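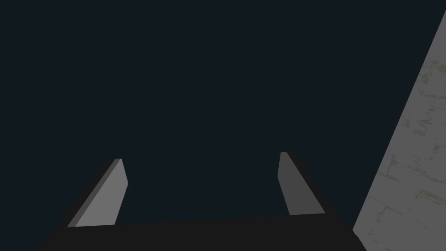
Minutes of the September meeting of the Narkell Smallholders and Fibre Group

Held on Thursday at 7.30 pm in the upstairs room at Posumard Farm

In the chair: Trinidad Cabral
Minutes: Gualtiero Pagano

1. Welcome and apologies

Trinidad welcomed everyone and said how very nice it was to see the room so full after a summer when most of us had hardly left our own fields. A particular welcome went to the two new households from the Orlandini side of the valley, who keep Shetlands and a few angora goats between them and who had brought a lemon cake. Apologies were received from four members, two of them haymaking, and we wished them a dry evening for it.

2. Minutes of the last meeting

Agreed, with one correction. The ram offered for loan was a Ryeland and should not have been written down as a Romney. Gualtiero is sorry, and so is the Ryeland's owner, who has had three telephone calls.

3. Matters arising

The shared weigh crate is back from being welded and is living in the open barn at Posumard until somebody needs it. Please ring before you come, and please bring it back hosed down.

The hurdles lent out at shearing have all come home except one set. If you find six hurdles behind your shed with green paint on the top bar, they are ours.

4. Wool clip

We had a long and good-humoured talk about this. The group sent in 317 fleeces this year, counting the late ones from the hill, and the general feeling was that the quality was better than last year's although a good many were still going in with straw and bits of hedge in them. Trinidad asked that everyone skirt their fleeces on a table or an old door before rolling, and roll them flesh side out, and not tie them with baler twine however handy it may be. 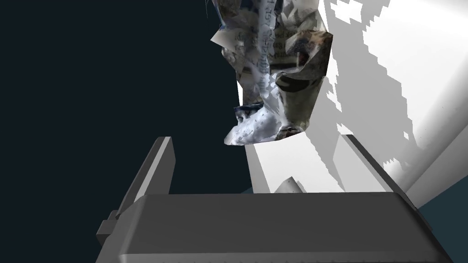 She went on to say that coloured fleeces must be kept in separate sheets from the white, and that anything daggy should be left at home for the compost or for mulching round the fruit trees, where several of us have found it does wonders against the slugs. One member said it had done nothing at all against her slugs. It was agreed that slugs vary.

The mill at Zetow has written to say that it will take small lots for spinning again this winter. The cost of the group's batch would be £975, to be shared out by weight, and carding only would come to rather less. After some discussion it was agreed to go ahead with spinning for the Shetland and the Jacob, and to have the mixed crossbred carded for those who like to felt. Names and weights to Gualtiero before the end of the month, please, written on paper and not told to him in the car park.

5. Tupping and winter grazing

Members compared dates. Most are putting tups in at the beginning of November, though those who lamb indoors may go a little sooner. Gualtiero reminded the meeting to check feet and teeth now, while there is still time to put condition on the thinner ewes, and to think about raddle colours if you are borrowing a tup from somebody who has already used the blue.

The lower meadow at Orlandini is offered for winter keep until February. It is well fenced on three sides — the river does the fourth, and does it well until there is a hard frost. Two members are interested and will walk it together before deciding.

6. Open day

Looking back on the June open day, everyone agreed it had been a happy one in spite of the wind. We printed 3000 leaflets, which was too many, and there are boxes of them still in the porch if anybody would like some for lighting the stove. The spinning corner was busy from start to finish and the children were very taken with the bottle lambs. Next year we would like more seats, a second tea urn and a better sign at the lane end, as several visitors spent some time at the wrong farm.

It was agreed to put £200 aside towards the signs and the urn.

7. Any other business

A member asked about crows. Another has a quantity of fence posts to sell, part seasoned, and will bring one next time for people to look at. Thanks were given to Posumard for the room and the heating, and for the loan of the big kettle.

8. Next meeting

Thursday again, same time, same room, in October. Trinidad will bring the fleece samples and would be glad of help carrying them up the stairs. The meeting closed at 9.40 pm and there was cake.

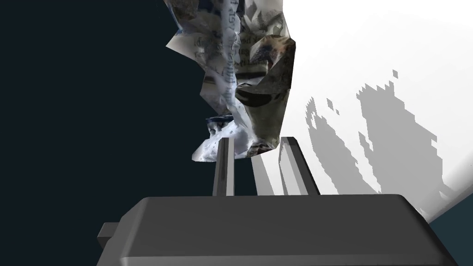

Crumpled shape with a newsprint pattern, above the gripper's two fingers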